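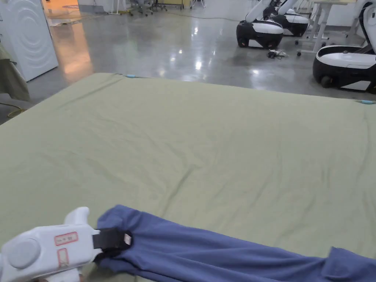
OK, I've been wanting to write this one up for weeks. The Ukisham lagoon fishers got their landing site back! A thread on how 837 households won a case most people told them to drop.

Quick background if you're new here. Ukisham is a long, shallow lagoon with a sandbar on the sea side. People fish it from small boats, mostly for shrimp and mullet, and they've pulled up on the same strip of beach for as long as anyone's grandmother can remember.

That strip was never in anyone's name. On the old survey maps it's marked as "waste land," which tells you a lot about who drew the maps.

In December the district office leased the strip to Flukik, a resort developer, for a jetty and a row of cabins. The notice went up on a board inside the land office, 10 miles from the nearest fishing village, in a language most of the fishers don't read.

The first anybody heard of it was when fence posts went in. Prasanna Bandara came in off the water before dawn with a full catch and couldn't get his boat up the beach. He ended up landing on the far shore and carrying everything back by road.

I talked to Prasanna for a long time and he's wonderful company. He mostly wanted to talk about shrimp. Did you know the catch in this lagoon follows the moon so closely that families plan weddings by it? I did not! I have two pages of notes on this and no editor will ever let me use them.

Anyway, the fence. The villages met that same week, and what I love is that the women who sort and sell the catch took the lead from the first meeting. They lose the landing site, they lose the market that sits right behind it.

Anjana Karunaratne has sold dried fish there since she was a teenager. She had kept her market fee receipts, all of them, in rice sacks. So had her mother. The local council had been charging people to trade on land that, according to the lease, had no users.

Those receipts turned into the backbone of the case. Almost 500 of them were entered as evidence, some so faded the clerk had to hold them up to the window to read the stamp.

Enter Binta Okoro, a land rights researcher who was in the area for something else entirely (salt pans, a whole other thread). She sat down with the fishers and started walking the shoreline with them, writing down every name they use for every piece of it.

And there are so many names! A bend where the nets snag. A flat where kids learn to swim. A spot named for a man who fell asleep in his boat and drifted to it. Binta's map went to the tribunal next to the official one, which had the whole shore down as a single blank parcel.

The lawyer was Gayan Jayawardena, who works out of one room above a tire shop in Trorkville and took the case without a fee. He told me he'd never argued a fisheries matter before and spent his evenings reading old tribunal orders on grazing land, looking for anything close enough to borrow.

He found it. An order from the Hettiarachchi pasture dispute said that when a public body collects money for the use of land, it can't later claim it didn't know the land was in use. Read that again with the rice sacks in mind. I got goosebumps.

The hearing took 5 sittings. The fishers went to every one, in shifts, so the boats could still go out. The bus leaves at four in the morning and I can report that it has no heating and a very cheerful driver.

Flukik's side argued that the cabins would bring jobs. Fair point to raise, and some younger people in the villages do want those jobs. I spoke with a few and they weren't against a resort. They wanted it someplace that didn't shut their parents off from the water.

The order came out on Fri 17 April. Lease canceled, fence to come down at the company's cost, and the district office has to record the strip as a customary landing site. It also has to post future notices in the villages themselves, in the local language.

I was on the beach when Anjana's phone rang. She listened, said "good," hung up and went back to weighing fish. Then she told the woman next to her, and it went down the row of stalls, and by the end of the row people were yelling.

Now the careful part. Flukik can appeal. The land record hasn't been changed yet, and Gayan says he won't relax until he's holding a stamped copy. There's also a second lease on the north shore that this order doesn't touch.

Carmela Dal Bello, who studies coastal commons and has been very patient with my phone calls, thinks the part about notices could matter more than the lease itself. Lots of lagoon villages have lost ground to a sheet of paper on a wall they never pass.

Two other villages have already asked Binta to come walk their shoreline. She's teaching a group of teenagers to do the mapping – they're fast, and they argue over the names with their grandparents, so the map keeps getting better.

Full story with the documents is coming once I've finished checking the translations. If you work on customary rights anywhere on a coast and have seen market fees used as evidence like this, please message me. I want to read every case!

And yes, to everyone asking, I'll do the salt pans thread next.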